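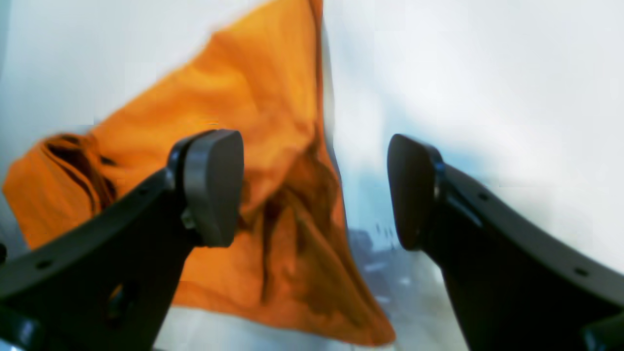 Tostance 26 Archive Encoder

Print this page
E-mail this page

The Tostance 26 is a rack-mounted encoder for long-term storage of video and still images. It reads uncompressed or lightly compressed source files, writes a mathematically lossless master, and produces a smaller viewing copy in the same pass. The unit is intended for libraries, broadcasters and research groups that keep large amounts of footage and need to be able to restore every original sample value.

The encoder is built and supported by Pornau. Software for all current units is maintained at the Bolville office under Yoshinori Hirose.

Encoding method

Each picture is divided into tiles, and each tile is coded on its own. A predictor estimates every sample from its neighbors to the left and above, and only the difference between the estimate and the true value is passed to the entropy coder. Smooth areas give small differences and code to very few bits. Areas with fine texture or sensor noise give larger differences and compress less.

Tiles do not share coder state. If part of a file is damaged in storage, the loss is confined to the tiles affected and the rest of the picture decodes normally. The cost is a small increase in file size compared with coding the picture as one piece. Tile size can be changed in the profile editor, but files written with different tile sizes cannot be joined without re-encoding. 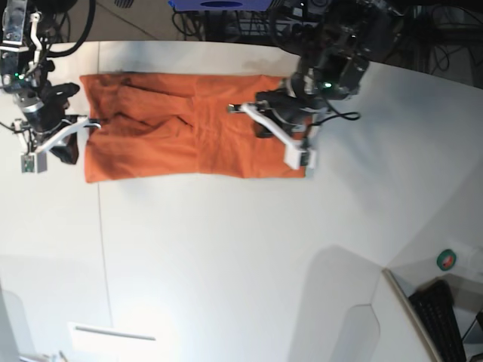 Viewing copy

The viewing copy is lossy. It is made from the same input buffer as the master, so the source is read only once. Three quality levels are provided: Draft, Desk and Review. Desk is the factory setting. Draft discards most of the color detail and should not be used for grading or measurement.

Color is converted before coding and the conversion matrix is stored in the file header. Players that ignore the header will show a slight shift in reds and oranges.
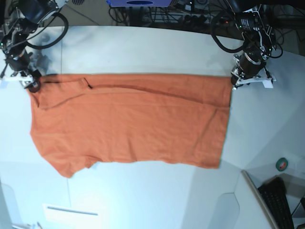

Verification

After writing, the encoder decodes the master and compares it with the source still held in memory. A checksum is stored for each tile and another for the complete file. Any mismatch stops the job and leaves the source untouched. Verification can be turned off by an administrator. Jobs run this way are marked "unverified" in the log, and the mark cannot be removed later.

Logs are kept as plain text. The report template supplied with the unit was written by Mayu Shimada and can be edited in any text editor.

Specifications

Part number: 1690-T
Job queue: 2,061 entries
Stored profiles: 89
Sample depth: 8, 10, 12 or 16 bits
Chroma: 4:2:2, 4:4:4, monochrome
Network: two ports, copper or fiber
Power: dual supply, hot swappable
Mounting: 2U, rails included

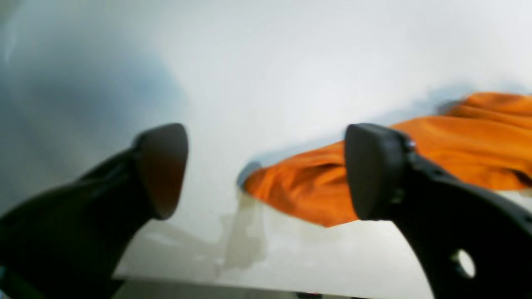

Ordering and support

The base unit includes the encoder, rails, power cords and one administrator license. The Cortés decoder library is supplied separately at no charge and may be copied to any number of workstations. Price: $1,690 for the additional channel card, base unit by quotation.

Units running software older than version 4 must be updated before the channel card is fitted. The update erases stored profiles. Export them first from the Maintenance menu.

Sales: Oi-ling Hsiao
Technical questions: Anum Tanoli
Returns and repairs: Tia Dawber

Print this page
E-mail this page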